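Selling Your Bits and Bobs: the questions I get asked most
Despina Mihăilă
Last updated June 25, 2023

Who are you, and do you do this for a living?

I'm Despina, and no, I wish! I work mornings at a dental practice and sell second-hand odds and ends in the afternoons, mostly on Tamer, with the bigger stuff going on the local boards. It started with my aunt's crockery and got a bit out of hand. Last year I made £860 after postage and fees, which paid for a new boiler part and a very nice weekend in Whitby.

What sells best?

Small, light and dull. I know everyone wants to hear about the vase that turned out to be worth a fortune, and I've never had one of those. What I have had is a steady trickle of people wanting remote controls, saucepan lids, jigsaw puzzles (complete ones, please), school shoes, lamp fittings and chargers. If you've got a drawer full of things that belonged to other things, start there. Somebody has lost theirs.

What doesn't sell?

Brown furniture, unless you're giving it away. Cookery books by people off the telly. Anything that smells of smoke or dog. Single curtains. DVDs, which hurts me to say, as I have a whole wall of them.

How do I write a good listing?

Say what it is in the first few words, in the words a buyer would type. "Blue jug" beats "Stunning piece of kitchen heaven". Then size, then condition, then the bad news. I always put the bad news in, chips and scratches and the lot, and my returns dropped to almost nothing once I started doing that.

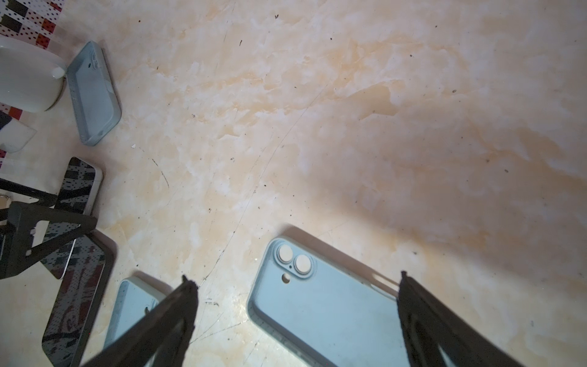 Titles matter, but buyers decide on the details, and the detail they care about is nearly always "will it fit mine?" So work out which part of your item answers that and get it in early on. With a phone case like the light blue one, it's the back near the top: two round lens openings set on a diagonal, and a little round hole for the flash just below. A buyer can check that against their own phone in a second or two. If you know the exact model, put that in the title as well, and if you don't, say you don't. Please don't guess! I guessed once with a vacuum hose and ended up paying postage both ways.

How do you decide on a price?

I look at what the same thing has sold for, never what people are asking. Asking prices are pure daydream. Then I knock a little off if I want it gone by the weekend. If nothing like it has ever sold, I pick a number I wouldn't be cross about and leave it up for a month.

Do you take offers?

Yes, if they're polite. I don't mind being asked for a third off. I do mind "what's ur lowest" at midnight. You're allowed to leave those.

Where do you keep it all?

This is the one everybody asks when they've seen my box room. I had a dreadful system for years, which was heaps, and then my cousin made me buy some shelves. Now everything that's listed goes in a lidded box with the listing number on masking tape, and anything waiting to be cleaned or tested lives on the windowsill where it annoys me. My numbers have got up to 2198, though that includes all the ones I typed in wrong and had to start again.
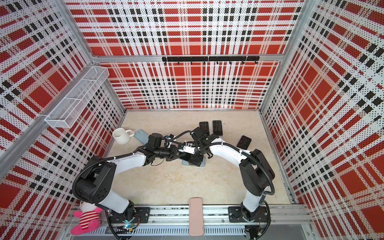

The other half of it is getting things up off the floor. I was forever stepping over carrier bags to reach the one box I needed, and I broke a perfectly good toast rack that way. Hooks and hanging baskets cost very little and they're worth every penny if you sell bags, belts, scarves or anything else that creases. Don't buy them all at once, mind you. Live with a few for a fortnight and see what you reach for.

How do you post things?

Mitell for parcels, as their drop-off is in the newsagent's by my bus stop, and ordinary letter post for anything flat. I reuse boxes shamelessly. Weigh the item in its packaging before you list it, not after it's sold (ask me how I know). Kitchen scales will do. Mine are Olteanu ones from a jumble sale and they've got a crack right across the glass.

What if a buyer says it never arrived?

Breathe, be nice, and check the tracking. Most of the time it's with next door. If it really has gone missing I refund them and claim it back, and I keep every proof of posting in a biscuit tin until March, when I do my paperwork and have a clear-out.

Do I have to pay tax on it?

Please don't take tax advice from me. Selling off your own old belongings and buying things in to sell on are treated differently, so read the official guidance or ring someone who knows.

Can I bring my things to you to sell?

Sorry, no! I did it for friends for a while and it made me grumpy. There's a good monthly table sale at Tillema Hall though, and a table there costs £8. Go early for a spot near the door, and take change.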